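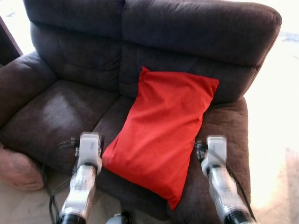

¿Quién ocupa el escaño si un concejal dimite a mitad de mandato?

Isauro Jaramillo
En el ayuntamiento de Ravville ha dimitido una concejala del grupo de gobierno por desacuerdos con el alcalde sobre el convenio con Miltach. El pleno tomó conocimiento de la renuncia en octubre. Unos vecinos dicen que el puesto queda vacío hasta las elecciones y otros que entra el siguiente de la lista. ¿Cómo funciona? Y si el siguiente ya no está en el partido, ¿se lo pueden saltar? La lista sacó 3,404 votos, por si influye.

Anayeli Cortés
Entra el siguiente de la misma lista, por el orden en que se presentó. El número de votos ya se usó para repartir los escaños y no se vuelve a mirar.

Los pasos son estos: la concejala presenta la renuncia por escrito, el pleno toma conocimiento, se comunica a la junta electoral y esta expide la credencial del sustituto. Después toma posesión en el siguiente pleno. En Lozano tardaron 28 días entre la renuncia y la toma de posesión, y en otros sitios se ha ido a 40.

Sobre lo segundo: que se haya dado de baja del partido no le quita el puesto en la lista. Si quiere el acta, le corresponde. El partido puede pedirle que renuncie, pero la renuncia tiene que firmarla él. Si la firma, se pasa al siguiente.

Mira el acta del pleno en la web municipal, ahí debe figurar a quién se propone llamar.

vecino_londever
Aquí en Londever pasó lo mismo y el que entró se fue al grupo de no adscritos el primer día. El alcalde perdió la mayoría y los presupuestos siguen sin aprobarse. Lo de los plazos no lo sé, pregunta en secretaría, abren a las 10.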